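# Counting light pillars over Mägi

*8 Oct 2019*

Ankica Karagiannis has kept a log of light pillars above the town of Mägi for nine winters. The log holds 518 entries. Each one gives the time, air temperature, wind speed, cloud base if known, and the height of the tallest column in degrees above the horizon. She trained as a surveyor and still measures the angles with a hand-held clinometer.

Light pillars are often reported to her as auroras. The two have little in common. An aurora is produced high in the atmosphere, at altitudes of 100 kilometers and more, when charged particles strike oxygen and nitrogen. A light pillar is a reflection. Flat ice crystals drift down through calm air with their large faces close to horizontal, and each face acts as a small mirror for a lamp on the ground.

"The color is the first test," she says. "If the column is the same orange as the street lamps, it is the street lamps. Then you walk 50 meters. A pillar stays above its lamp from wherever you stand, and you get a different set of crystals doing the work."

Her main site is a gravel lot on the Nelis road, north of the freight yard. The yard's floodlights are useful because their positions are known and they burn all night. On 237 of the logged nights she saw pillars from the yard and none from the town center, which she attributes to warmer air between the buildings.

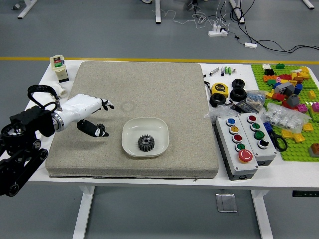
The conditions she looks for are narrow. Wind at the surface has to be under two meters per second, or the plates begin to wobble and the column widens and fades. Temperature is less strict than most guides say. Her warmest entry is at minus six Celsius, during a February inversion, with fog over the Joda river and clear sky above it.

"People wait for minus 20," she says. "You can have minus 20 with dry air and see nothing at all. I want moisture and I want it still. The river gives me the moisture."

She is less certain about crystal shape. Plates account for most pillars, but column-shaped crystals can produce them too when the light source is low, and a photograph alone rarely settles the matter. For two winters she caught crystals on chilled glass slides and examined them under a pocket microscope. She kept 43 slides that she considers clean enough to use. Most show plates.

"The slides melt while you focus," she says. "I stopped in the end – the notes were better than the slides."

Her photographs, 1,044 of them, are filed by date with the exposure settings written in. She uses a fixed 35-millimeter lens, a tripod and exposures of four to eight seconds. Longer exposures smooth out the glitter near the base of the column, where single crystals flash as they tilt, and she prefers to keep it.

The log may not continue in its present form. The lamps along Usine street were replaced last year with shielded fixtures that send almost no light upward. Pillars there are now faint or absent, even on nights when the freight yard shows them clearly. She has started a separate column in the log for lamp type.

"It is good for the sky. For me it means the older entries and the newer ones can't be compared without a correction, and I don't have the correction yet."

She plans to measure the yard floodlights first, before those are changed as well.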